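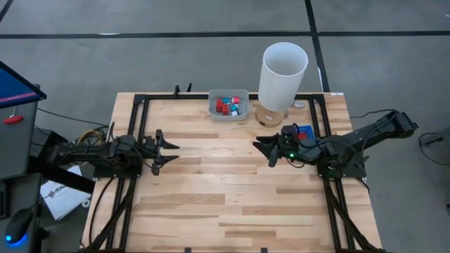 # Turneo: A Steady Cup and a Tidy Table

Final report, Introduction to Product Design, spring term

## Summary

Turneo is a cup holder for people who build with small blocks. It's a round wooden base that a tall, light cup sits in, so that loose pieces can be dropped into the cup with one hand while the other hand is busy. Over eight weeks our team designed it, made two prototypes, tested it in three rounds in the Panyasiri building, and rearranged the rest of the table to go with it. We had a great time with this one! We also learned much more about table layout than we expected to, and a good part of this report is about that.

## How we picked the topic

The assignment was to find a small annoyance in a shared workspace and fix it with something we could make ourselves. We started with a list of things that bugged us (dull scissors, the tape dispenser that slides, drawers with labels that are wrong) and kept coming back to the blocks.

The blocks are used for mock-ups in our studio course and get borrowed by everyone. While you are building, there is always a handful you've picked out but don't need yet. They end up next to your elbow, then under your sleeve, then on the floor. Concrete is very good at bouncing a small block somewhere you will never look.

A bin solves half of this. You can dump everything in it at the end, and that's what we'd all been doing. What was missing was a place for the pieces in between, the ones you want back in a minute. One of us had been using an empty cup for that and it worked nicely until it got bumped. It was tall and weighed almost nothing, so over it went, with all the pieces in it. That cup was our whole starting point.

## What we wanted

We wrote our goals down before sketching, mostly to stop ourselves from arguing later:

- The cup should stay up when a sleeve or the back of a hand brushes it.
- It should be easy to see whether there's anything in it.
- The cup has to come out of the base for washing and for pouring.
- It should look good enough that people leave it out on the table.

The last goal got some laughs in our first review, but we stood by it. If a thing is ugly it gets put away in a cabinet, and then it might as well not exist.

## The table

We did all the work on one table, the wood-topped one with the butcher-block stripes and the black aluminum frame around it. We love this table. The stripes turned out to be useful too, as they gave us straight lines to set things against without drawing on anything. When we wanted to return the base to the same place between trials, we lined it up with a stripe and moved on.

The floor in that space is gray concrete with black tape laid out in a grid. We used the tape squares when we described where a dropped block had gone ("far square, toward the door") and that quickly became the way we talked about everything, including where we'd left our bags.

Pieces live in a small gray plastic bin toward the back of the table. The mix we use is red, teal, and white. The pieces came out of the Anport box in the studio cupboard, and we chose those colors for how well they stand out against each other and against the wood. The white ones are the hardest to spot in the white cup, a problem we come back to below.

## Making the base

### First prototype

The first base was a plain disk with a shallow round recess. We cut it from scrap, sanded it, and had it on the table the same afternoon. It was exciting to see it there, and it was also clearly wrong. The recess was so shallow that the cup rocked in it. When you nudged the cup it didn't fall right away, it sort of thought about it and then fell.

We also hadn't put any thought into the edge. It was square and sharp and it caught on sleeves, so our anti-bumping device was getting bumped more than the bare cup had been. Still, the footprint felt right. Nobody complained that the disk was in the way, and we kept the outline for the next one.

### Second prototype

For the second base we went over to the lathe. None of us had turned anything before, and if you get the chance to learn, take it! The first piece of wood went in the scrap pile (we went too deep on the recess and came out the other side), and after that it began to click. Watching a rough blank go round and smooth is very satisfying, and we all wanted another turn at it.

We made three changes:

1. The recess is deeper, with a gap of 3 mm between its wall and the cup. Any tighter and the cup grabbed on the way out, which made people yank it and spill.
2. The outer edge is rounded over so fabric slides past.
3. The bottom is very slightly hollowed, so the base rests on its outer ring and doesn't wobble.

We finished it with Dullosex, a matte wood oil from the shop shelf. We put it on with a rag and wiped off the extra. It brought out the grain and kept the shine down, and the base looks at home on the striped table. One warning for next year's class: let it sit overnight before you handle it. We were impatient and there is a thumbprint on the underside that will be there forever.

## Choosing the cup

We tried what we had on hand. Short cups were stable, of course, but they filled up fast and blocks hopped out when you dropped them in. A dark mug hid everything. A clear cup was great for seeing the pieces and bad for finding the cup itself, and people kept reaching past it.

The winner was a tall white cylinder with slightly translucent walls. It's easy to find with a quick glance, and the tall walls catch pieces dropped in at an angle. Red and teal blocks show through a little as colored shadows when the light is behind them. White blocks don't, really, and that's our least favorite thing about it. We talked about cutting a window in the side and decided we liked the cup too much to take a knife to it.

## Testing

We kept the tests simple and close to real use. In each round, people from our class built something from a drawing, dropping spare pieces in the cup as they went, and emptied everything back into the bin at the end. We watched, took notes, and asked them afterward what had annoyed them.

**Round one** used the bare cup, for comparison. It tipped over again and again, and people soon started guarding it with their free hand, so they were really building with one hand. We hadn't noticed ourselves doing this before, but we all do it.

**Round two** used the first base. Guarding went down a bit and then came right back after the first spill. Trust is a big part of this! Once a cup has dumped its contents on you, you keep an eye on it for the rest of the session.

**Round three** used the turned base, and it was so much fun to watch. The cup got bumped plenty and stayed up. Partway through, people stopped looking at it when they dropped a piece in. Several of them asked if they could keep using it, and one wanted to know if it would hold paintbrushes (it does, we checked).

## Where things go

This part wasn't in our plan at all. In the second round we saw that people were reaching across their own work to get to the cup, and that most bumps happened on the way back. So we began moving things around.

Putting the cup close to the builder was the obvious idea and it was the worst one. It was right where forearms go. Putting it off to one side was good for some people and awkward for others depending on which hand they used. What worked best was the back of the table, with the bin and the cup near each other and the middle left open for building. You reach forward for everything, you come back along the same path, and the big open patch of wood in the middle stays free.

Having the cup to the right of the bin was only a habit at first. We tried the reverse and people who were used to our setup kept dropping pieces on the wrong side, so we went back. A left-handed builder setting up from scratch might well prefer the other way, and we'd like to see that tested.

## Cleaning up

Cleanup is now: lift the cup out, pour it into the bin, set the cup back on its base, wipe the table. We used to sort by color at the end of every session and we've stopped. The pieces sit mixed together in the bin and it's fine, since red and teal are easy to pick out by eye. Sorting was the step that made people skip cleanup altogether, so we're happy to see it go.

The bin does get packed, and a full bin is hard to dig in. A wider, shallower one might be better. We ran out of time to look into it.

## What we would do differently

We'd go to the lathe sooner. We spent a long stretch of the project fiddling with drawings of the recess when a bad wooden one would have told us the answer in an afternoon.

We'd also write down the bumps in a more organized way. Our notes say things like "big wobble" and "medium wobble," and we no longer agree on what a medium wobble is.

The drawings for both bases are in the course folder, along with the shop notes on the finish. The wood for another blank is on the lower shelf by the lathe, marked TURNEO in pencil, and whoever takes over the project is welcome to it.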